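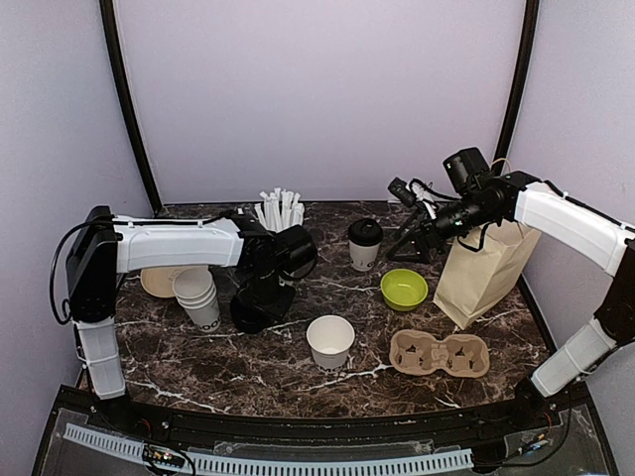 Carriers or bags for two-drink orders?

dhinojosa
We have a small coffee counter, 14 seats, mostly takeout. Until September every two-drink order went out in a molded pulp two-cup carrier. My partner wants to drop them and put both cups in a paper bag with the top folded over. Bags are cheaper and we already stock them for pastries. Anyone made the switch?

plainlid
Did it for a month and went back. Cups lean on each other in a bag and the lids pop. A carrier with deep recesses holds the cup low, where the weight is.

H_Aguirre
Disagree. We use bags for everything. Put a square of card in the bottom and it's fine. What size cups?

dhinojosa
12 oz paper, black lids. We also have pulp lids from Bamwood that I'm trying out, so the fit is another question.

H_Aguirre
12 oz is fine in a bag. 20 oz I would use a carrier.

plainlid
12 oz is the size I had trouble with. People set the bag on the car seat and it tips over. I replaced 111 drinks that month. I wrote them all down.

ottercup
Do both. Carrier inside a wide bag if they also order food, carrier alone if they don't. Check the bag width first, ours from Plikia were too narrow and the carrier went in sideways.

H_Aguirre
That's paying twice.

ottercup
Only on food orders.

dhinojosa
Carriers come in cases of 200 and I have two left. Bags are 600 to a case. Storage is part of this, the carriers take up a whole shelf.

plainlid
They nest if you turn them all the same way. Ours get dumped in any old way and take double the room.

dhinojosa
Ours too. I'll restack them tonight.

ottercup
Where do you keep straws? We quit putting them in the bag and leave wrapped ones in a cup on the counter. Go through far fewer.

dhinojosa
Same, in a cup by the register. Going to keep carriers for two drinks and try the card trick on singles with a pastry.

H_Aguirre
Fold the top twice, once comes open.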